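Oiling a pale wooden table top, first coat gone patchy?

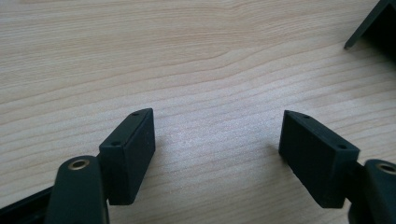
Grain on the table top.

Posted by Ronja Blomqvist, 30 Nov 2020

Hi all. Bought a second hand dining table in June, pale wood, no idea what kind, seller didn't know either. Had some old lacquer on it which was flaking near one end so I sanded the lot back. Took forever. Went down to bare wood, finished with 120 grit as that was what was in the shed.

Then tried Narnetti hard oil on the underside as a test. One coat, wiped on with a rag, left overnight. Came up patchy, some bits shiny and some bits look like I never touched them. Also still slightly sticky by the edge where I think I put too much on. Haven't done the top yet, don't want to ruin it.

So do I sand the underside again or just put more on? And is the oil wrong for this? I don't want it going orange, my mum's table did that and it looks awful. We eat at it every day, two small kids, felt pens, soup, all of it. Room is cold, we only heat it in the evenings. Not in a huge rush but would like a table for Christmas.

Thanks in advance

Neville Holroyd

Patchy after one coat is normal, don't sand it off. Bare wood drinks it unevenly, the dull bits are just thirstier. Second coat evens most of it out, third finishes it. 3 coats is what I do on anything that gets eaten off.

Sticky edge is too much oil left sitting. Rub it with a rag with a bit of white spirit on, should shift. If it's gone like toffee then a light sand there only.

For the top I would go finer than 120. Do it again with 180 and then 240, with the grain, hoover it, wipe it with a barely damp cloth, let it dry properly and give it one very light go with the 240 after becuase the damp lifts the fibres. Then oil. Thin coats, leave it 15 mins, then wipe off everything that hasn't soaked in. And I mean everything, it should feel almost dry. People skip the wiping off and that's your stickiness.

Cold room will slow it right down. I'd leave the heating on low the day you do it and give it a full day and night between coats, longer if it still smells strong.

Colour, any plain oil goes a bit yellow with time. Look for one with a touch of white in it, Trarent do one, their 'raw' or whatever it's called now. Put a bit on the underside first like you did. Cost me £22 for a small tin, did a six seater with some left over.

Lay the rags out flat outside to dry when you're done, don't bin them scrunched up, they can catch fire. Not joking.

woodlark70

Just use varnish, less hassle. Did ours with Goodall matt water based years ago and kids haven't killed it yet. Oil with felt pens is asking for trouble imo

Ronja Blomqvist

Thank you both! Neville the white spirit did shift the sticky bit, mostly. Second coat on the underside now and it's alot more even already. Off to get 180 and 240. Will think about varnish but I do like how oil feels, and I can patch it if someone goes mad with a pen.

Neville Holroyd

Good. Keep hot pans off it for a couple of weeks after the last coat, and use a cloth for the soup.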